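The Bedroom Schedule

The Residential Tasks Division of Vuven required a written finding on every trial, and by February Elaheh Rashti had signed 189 of them. The form allowed one of two results. A chore was Accepted or it was Returned. There was a space for remarks, which the Division asked its assessors to leave blank wherever possible.

Trial 743 was listed on the bedroom schedule as "Shelf, general tidying." The unit was a Talebi, standing height, two arms, and the time allowed was 60 minutes. The assessor was to remain in the doorway and was not to speak, assist or move any article until the period had ended.

Ms. Rashti took her place at the doorway at the appointed hour with the form on a clipboard. She had assessed the kitchen schedule for most of her career. Plates had gone well. Folding had gone badly, and the Division had moved it to a later year. Shelves were considered to lie between the two.
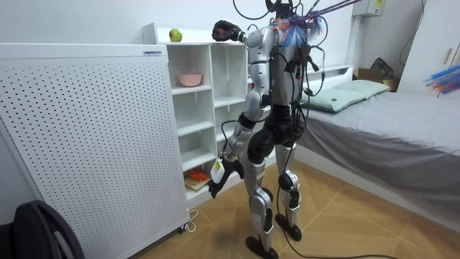
The Division's guidance on shelves ran to four pages and did not say what a tidy shelf was. Ms. Rashti had raised this in writing and had been told that assessors were expected to use ordinary judgment. She had then asked whether the unit was expected to use ordinary judgment as well. That letter had been forwarded to Niloufar Hosseinzadeh, who supervised the schedule, and it had not yet been answered.

At the end of the period she entered the time and sat down at the hall table to complete the finding. Ms. Hosseinzadeh came up the stairs while she was still holding the pen.

"Accepted or Returned?" Ms. Hosseinzadeh asked.

"It broke nothing," said Ms. Rashti. "It moved each article with care. I would not have put them where it put them."

"Where would you have put them?"

Ms. Rashti considered the question for some time. Her mother had kept a shelf for nearly forty years on which no two things belonged together, and had known at once if a visitor shifted any of them.

"I would have asked whose room it was," she said.

Ms. Hosseinzadeh read the form through, although only the heading had been filled in. She observed that the schedule did not name an occupant. It never had, in the kitchen or anywhere else.

"Then I cannot accept it," said Ms. Rashti, "and I do not think it is fair to return it."

"Use the remarks," said Ms. Hosseinzadeh, and she pulled out the other chair.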